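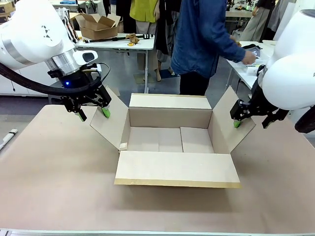
Reading time: 3 minutes

Is a cardboard box really just paper?

People will tell you it is. Should you believe them? A box can hold a pile of heavy books, and a page from your notebook can't even hold up an apple. So let's check before we agree.

Find an old box at home and look closely at a cut edge, the kind you see along the end of a flap. You should spot a wavy line squeezed between two flat lines. The wavy part is a sheet of paper that was pressed into ripples. The flat parts are two more sheets, glued on either side. The proper word for this is corrugated.

So yes, it's paper. But it's paper that has been bent into a shape, and the shape does a lot of the work.

Don't take my word for it. Lay a sheet of paper across two cups like a bridge and put a coin in the middle. It sags. Now fold the same sheet back and forth like a fan, set it across the cups again and try the coin. How many coins can it take before it gives up? I got to 37 with a fairly stiff sheet. You may get fewer, or you may beat me.

What are the flaps for?

Most shipping boxes have four flaps on top and four on the bottom. Two of them are usually long enough to meet in the middle, and that makes a line called a seam. Look down into an open box and you can often find the bottom seam running across the floor.

Some people say you can skip the tape and just tuck the flaps under each other, over and under, all the way around. Does it work? For a box of socks, sure. For a box of books, I wouldn't stand under it. The bottom flaps are only holding on to each other, and a heavy load pushes them apart. Tape across the seam is much safer.

Where does the box go when it's empty?

An empty box is mostly air, and air takes up a lot of room. That's why boxes travel flat before anyone uses them, and why they get flattened again for the recycling.

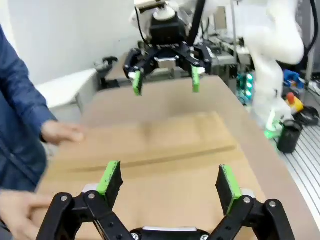

Cardboard lying flat, with a crease across the middle.

Every box has creases pressed into it at the factory. The ripples are squashed along those lines, so the board bends there first. Try folding a piece of cardboard somewhere else and you'll feel it fight back, then buckle in a messy line.

To flatten a box, open the top, peel or cut the tape off the bottom (ask a grown-up if you need scissors) and push two opposite corners toward each other. It folds down. Stomping on it is more fun, but it crushes the ripples, and a box with crushed ripples is weaker the next time.

Can you use a box again and again?

You'll hear that boxes last forever if you're nice to them. I doubt it. Last November I kept one box from a store in Amley and folded it up and flattened it every day. By day 31 one corner had split and the creases had gone soft and fuzzy. It still held my sweaters. I wouldn't have trusted it with plates.

Water is worse. Dampen a scrap of cardboard, wait a few minutes and pull at the layers. What happens to the ripples?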